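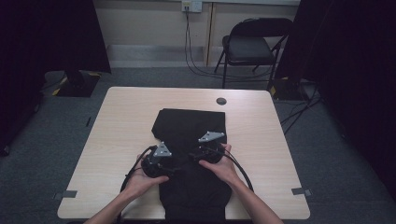

黒い長尺クロスおよび黒色ズボンの畳みじわ・毛羽付着を抑える折り方について

投稿者:Nilmini Navaratnam
閲覧 2,118　共有 7

いつも拝見しております。当方は、Vurnbridgeの研修施設において備品の管理を担当しております。このたび、黒色の布製品の畳み方および保管方法について、皆様のご知見を賜りたく投稿いたしました。

当施設では、受付台や展示台に掛ける細長い黒のクロスと、式典の際に職員が着用する黒のズボンを、同じ保管室で管理しております。点数はクロスとズボンを合わせて166点です。いずれも洗濯後に机の上で畳み、棚に重ねて収納しておりますが、次の点で困っております。

一点目は、折り目の線が白っぽく目立つことです。特に長手方向の中央に付いた横の折り線は、台に掛けた後も長く残り、来賓をお迎えする場では見苦しいとの指摘を受けました。

二点目は、糸くずや毛羽の付着です。黒地のため、わずかなものでも目に付きます。作業机は明るい木目のもので、使用前に乾拭きをしておりますが、床がカーペットであることも影響しているのではないかと考えております。

三点目は、担当者によって仕上がりの幅が異なることです。棚に重ねた際に端がそろわず、下のものを引き出すと上の山が崩れます。寸法を定めた手順書を作成したいのですが、どのような順序で記載すべきか判断がつきません。

なお、アイロンは保管室に備えておりますが、全点に掛ける時間は確保できておりません。掛ける場合の優先順位についても、併せてご教示いただけますと幸いです。次の式典は五月に予定されており、それまでに手順を改める所存です。何卒よろしくお願い申し上げます。

投稿者:Danai Bakalis

宴会場の備品業務に長く従事しております。ご質問の三点について、順に申し述べます。

まず折り線についてですが、原因の多くは畳み方そのものよりも、畳む前の広げ方と、保管中の荷重にあります。長尺のクロスは、机の長手方向に沿って縦に置き、手前の端を机の縁と平行に合わせてください。そのうえで、両の手のひらを布の中央に置き、左右の外側へ向けて、続いて奥から手前へ向けて、軽く押さえながら空気を逃がします。指先で強くこすりますと、その部分だけ生地に照りが出ることがありますので、手のひら全体で押さえるよう、担当の方にお伝えください。

次に、奥側の端を持ち上げる動作です。初めての方は片方の角だけをつまんで引き寄せがちですが、これでは布が斜めにゆがみ、途中でたるみが生じます。両手で左右の角を同じ高さに保ち、手前へ運んでから、先に角を下ろし、最後に折り山を整えるのが基本です。

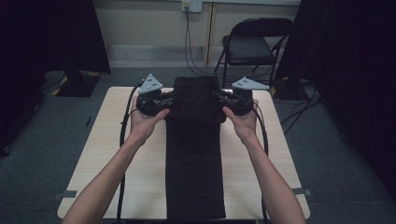

運ぶ途中で布の中ほどが浮き、山のようにたまった場合には、そのまま押しつぶさず、いったん奥へ戻して置き直してください。たるみを抱えたまま折りますと、そこに二重の線が付き、後から伸ばすことが難しくなります。手間のように思われますが、アイロンを掛け直す時間と比べれば、わずかなものです。

折り位置につきましては、毎回同じ場所で折らないことをお勧めいたします。私どもでは、奇数月は中央で二つ折り、偶数月は三等分で折ることとし、棚札に当月の折り方を記しております。線が一か所に集中しなくなり、生地の傷みも緩やかになりました。三つ折りの際は、奥側の三分の一を手前に倒し、次に手前側をその上に重ねます。重ねた端が折り山から出ないよう、指一本分控えておくと、棚での収まりがよくなります。

毛羽については、机の乾拭きだけでは不十分です。乾いた布で拭きますと静電気が生じ、かえって糸くずを寄せることがあります。固く絞った布で拭き、机の面が完全に乾いてから作業を始めてください。床がカーペットの部屋では、布の端を床に垂らさないことが肝要です。机より長いクロスの場合は、余る部分をあらかじめ机上で緩く折り返しておくか、机を二台つないでお使いください。粘着ローラーは畳む直前に、布目に沿って一方向に掛けます。

仕上がり幅の統一には、厚紙の型をお勧めいたします。当方では仕上がりの長さを71センチメートルと定め、同じ長さの厚紙を作業机の脇に置いております。畳み終えた布に当て、はみ出した場合のみ直すという運用です。測る作業を手順に入れますと省略されやすいのですが、当てるだけであれば続いております。

手順書の順序は、以下のように組まれてはいかがでしょうか。

一　机を拭き、乾いたことを確かめる。
二　布を縦に広げ、手前の端を机の縁に合わせる。
三　手のひらで空気を逃がす。
四　ローラーを一方向に掛ける。
五　奥の両角を持ち、手前へ運んで下ろす。
六　折り山を整え、型を当てる。
七　折り山を手前に向けて棚に置く。

重ねる枚数は一山につき7枚までとしております。それ以上になりますと、下の布に強い線が残ります。

投稿者:Mārtiņš Lepik

棚に置かず、吊るせばよいと存じます。クロスもズボンも同様です。当方では太めのハンガーに掛けており、折り線の問題は生じておりません。場所は取ります。

投稿者:Themis Drakos

前のお二方のご回答に、ズボンの取り扱いとアイロンの優先順位について補足いたします。

ズボンはクロスと同じ要領で畳みますと、前後の折り目がずれ、二本の線が付くおそれがあります。広げる前に、まず裾をそろえて持ち、内股の縫い目と外側の縫い目を重ねてください。この四本の縫い目が重なった状態で机に置けば、前の折り目は自然に元の位置に来ます。腰の部分は厚みがありますので、ここを起点に押さえ始めると、しわが裾の方へ逃げていきます。逆に裾から押さえますと、膝の辺りにたまります。

畳む場合は裾を腰に向けて折りますが、膝の位置をちょうど折り山にしないことが望ましいと考えます。着用時に最も目に付くためです。薄紙を丸めたもの、または細く巻いたタオルを折り山の内側に挟みますと、線が鋭くなりません。Lepik様のご提案のように吊るす場合は、裾を挟んで逆さに吊るす方式が適しております。ただし、長尺クロスをハンガーに掛けますと、掛けた部分の丸みが残ることがありますので、筒状の芯に巻く方法もご検討ください。私の前任地であるHilleroの会館では、紙管にクロスを巻いて立てておりました。見た目の整い方では、この方法が最も優れておりました。

アイロンにつきましては、全点に掛ける必要はございません。来賓の正面に置く台のクロス、登壇する職員のズボン、受付台のクロスの順とし、残りは前日に広げて掛けておけば足りるものと思います。黒地に直接当てますと光沢が出ますので、必ず当て布をご使用ください。蒸気を当てた後は、熱が取れるまで机に置いたままとし、すぐに畳まないことも手順書に明記すべきです。

もう一点、166点を一つの棚で管理されているのであれば、クロスとズボンは棚を分けることをお勧めいたします。黒い布は畳んだ状態では判別しにくく、探すために山を崩すことが乱れの主因となっている例を、これまで幾度か見てまいりました。折り山側に小さな布札を付けるだけでも、状況は改善いたします。

コメント(5)

Nilmini Navaratnam
皆様、ご丁寧なご回答をいただき、誠にありがとうございます。Bakalis様の手順を基に案を作成し、ズボンについてはDrakos様のご説明を別紙といたします。紙管に巻く方法は、正面用のクロスに限り試行する予定です。

Lamduan Thaweesak
折り方を月ごとに変える案は、当方でも採用させていただきます。一点確認ですが、三つ折りの場合も仕上がりの長さは同じ型でよろしいのでしょうか。

Danai Bakalis
Thaweesak様、ご指摘のとおり説明が不足しておりました。71センチメートルの型は二つ折り用です。三つ折り用には別の型を用意し、色を変えております。

Mārtiņš Lepik
クロスの丸みについては、確かに残ります。当方では台の裏側に来るよう掛けております。

Lamduan Thaweesak
承知いたしました。型を二種類用意いたします。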